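Cisalico Stainless Steel Kettle

Product code: 3029
Price: 1695
Availability: In stock
Sold by: Bestex Kitchen and Home

Add to basket
Add to wish list

Overview

The Cisalico is a plain electric kettle for everyday use. The body is polished stainless steel, with a black handle at the back and a black hinged lid. It is sold on its own or as part of the Brosus breakfast set, which also has a toaster and a two-slice rack.

We have stocked this kettle since January. It replaces the Thomas kettle, which is no longer made. If you have the older one and need a lid or a base, please ask before ordering, as the parts do not fit both.

Where to put it

The kettle needs a flat, dry surface near a socket. Stone, tile and sealed wood are all fine. Leave a gap between the spout and any cupboard above it, as steam will mark a wooden door over time and can lift the finish along the bottom edge. If your cupboards hang low, pull the kettle forward before you switch it on and push it back when it has cooled.

Do not let the cord hang over the front of the counter. Spare cord can be wound under the base.
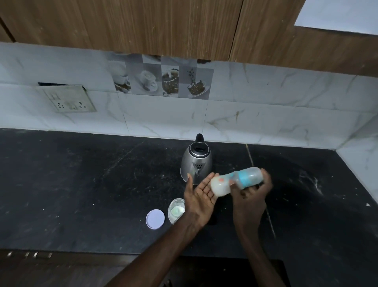
Stainless steel kettle on a black granite counter, with coffee-themed tiles behind.

The polished finish picks up the colour of whatever is near it, so it looks darker on a black worktop than it does on a white one. It also shows fingerprints. A dry cloth takes them off. If you would like something that needs less wiping, look at the painted version in cream, listed under code 3029C.

In the box

Kettle
Power base with cord
Instruction leaflet
Guarantee card

A plug adaptor is not included. Check that the plug suits your socket before you open the inner bag.

First use

Take out all the packing, including the card ring under the lid. Rinse the inside with cold water. Fill to the upper mark, boil, and pour the water away. Do this twice. There may be a slight smell the first time and it should be gone by the second.

Daily use

Fill through the lid and close it until it clicks. Do not fill past the upper mark or the water may spit when it boils. The smallest amount you can boil is 500 ml. The kettle switches itself off at the boil. If it has boiled dry it will cut out, and you should leave it for 30 minutes before filling it again with cold water.

The steel gets hot – hold it by the handle only.

Cleaning

Unplug the kettle and let it cool. Wipe the outside with a soft damp cloth and dry it straight away to avoid water spots. Do not use wire wool, scouring powder or bleach. Never put the kettle or the base in water.

In hard water areas you will see white scale inside after a few weeks. Half fill the kettle with equal parts white vinegar and water, leave it overnight, then rinse well and boil once with clean water. Shop descaler also works. Follow the amounts on the packet.

Guarantee and returns

The kettle has a one-year guarantee against faults. Scale, dents and scratches are not covered. Unused kettles can be returned within 30 days in the original box. Please keep your receipt.

Customer reviews

Nkechi Bako
Bought to replace one with a plastic body. Boils quickly enough and the lid opens wide so I can get my hand in to wipe it. The cord is short, so measure first.

Zlata Onyshchenko
Good kettle. It was smaller than I expected, but it does for two people. Marks easily.

Funmilayo Yusuf
Box was crushed in delivery but the kettle was all right. Would have liked a water window on the side – you have to lift the lid to see how full it is.

Reply from Bestex: Thank you, we have passed this on to the supplier. Please send us a photo of the box if you still have it.

Adaeze Tamuno
Second one I have bought, this one for my mother. She finds the handle easy to hold.

Questions about this kettle

Contact Hadiza Balogun in the kitchen department and give the product code. Spare lids and bases are sent separately from kettle orders.

Page updated 5/9/25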